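Passei a manhã inteira a empilhar copos de papel e não me arrependo nem um bocadinho. A culpa é da Liesl Gasser, que organiza festas há 18 anos e me garantiu que se conhece uma casa pela maneira como guarda os copos (a minha, pelos vistos, é um caos: sacos abertos, rebordos amolgados, uma vergonha).

Vamos ao que aprendi. A pilha quer-se direita, em cima de uma mesa firme, e pega-se em cada copo a meio do corpo, nunca pelo rebordo. Se o apertamos de mais, fica oval e já não entra no de baixo. Parece coisa pouca, mas para a festa de maio encomendámos 700 – experimentem arrumar isso à pressa, às onze da noite!

Também tenho uma fraqueza por copos numerados. Numa festa com 31 pessoas, cada uma decora o seu e o desperdício baixa imenso. O Silvan Lüthi acha uma mania de escola primária, mas ficou com o 20 e não o largou até à sobremesa.

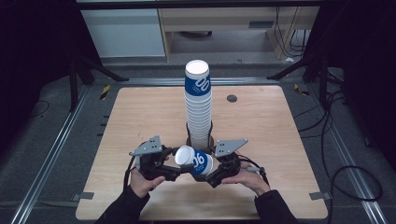 *Copos brancos com faixa azul: a pilha ao alto e, deitado, um com o número 06.*

Agora guardo os meus na despensa, com a boca para baixo e um pano por cima. A Liesl ainda torceu o nariz ao pano – prefere uma caixa com tampa, e eu já ando à procura de uma que caiba na prateleira do arroz.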